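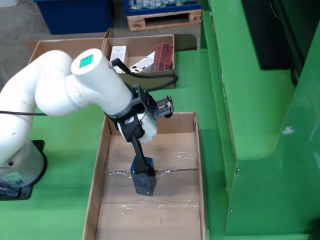 Selecting a gripper for small-carton handling is best done with the actual cartons and trays that will be used in daily work. Manufacturer load figures say little about how a finger behaves against thin printed board. The Jundberg workshop recommends beginning with two long fingers on a single upright box, held just above the floor of an open cardboard tray. A tray floor crossed with clear packing tape reflects light, and any camera mounted at the wrist should be tested over such a surface before it is approved.

Preparing the trial

Use cartons of several sizes and finishes, and place them at different angles in the supply box. Cartons standing neatly in a row will flatter every gripper. Secure the trays to the table with two strips of masking tape. Route cables with enough slack for the wrist to turn fully in both directions.

Comparing fingers

Each set of fingers should complete 80 picks without adjustment. In July, Itzel Zamudio compared the Mutar and Arruda sets on the same arm and the same controller settings. The Mutar set dropped 5 cartons, all of them glossy. The Arruda set dropped none, but left pressure marks on the lighter board until the closing force was reduced. Record dropped and marked cartons in separate columns.

Camera and controller

Run the camera check twice, once under the overhead lights and once with the shades open. Where glare causes missed picks, cover the shiny tape with a strip of plain brown paper tape and repeat the run. The Skotine controller stores its settings by profile name, so enter the finger type in the name.

Care of the fingers

Wipe the pads with a dry, lint-free cloth at the end of each shift. Cardboard dust reduces grip well before it can be seen. Replace pads after 2,000 picks, or sooner if an edge has begun to lift.

Questions about the trial sheet may be sent to Bindu Poojary, extension 281.

Last revised 27/08/2020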